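Product Review: Ovoren Two-Drawer Desktop Organizer, Smoke Gray
Reviewed 8/3/21 by the Purchasing and Workspace Office, Bamville
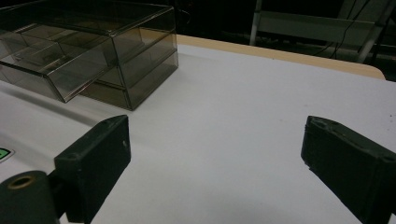
The Ovoren organizer was submitted for review as a possible replacement for the open trays now used at staff desks and in the supply room. The office purchased 2 units through Stolovside and placed them in regular use from March onward, one at the front counter and one in the records room.

The body and drawers are clear plastic with a smoky gray tint, slightly brown against a white desktop. The tint is a sensible choice. Staff can see what a drawer holds without opening it, yet pens, clips and label rolls do not look untidy from across the counter. Glossy panels do show fingerprints, and the front counter unit required wiping more often than the records room unit.

The upper drawer has an interior divider, which proved useful for keeping stamps apart from loose clips. The drawer pulls out far enough for items at the back to be reached easily. It does not have a soft stop, and users should support the front with one hand when the drawer is fully loaded. The lower drawer is the better place for heavier supplies – staplers, tape refills and the like – as weight kept low helps the unit stay in position.

The office logged 3,000 drawer openings at the front counter during the review period. No cracking was found at the corners. Light scratches were recorded on the drawer floor, mostly from metal binder clips, and a thin paper liner is recommended. Cleaning should be limited to a soft cloth and mild soap.

For comparison, the Baláž desktop cabinet reviewed earlier is heavier and slides more smoothly, but its solid front must be labeled and it takes up more of the desk. For shared stations, the Ovoren remains the preferred option. For private offices, either product is acceptable.

The organizer is approved for general purchase, with an initial order limited to 400 units. Departments should measure available desk depth before ordering and allow clearance for the open drawer. Requests for the smoke gray finish may be sent to this office on the standard supply form.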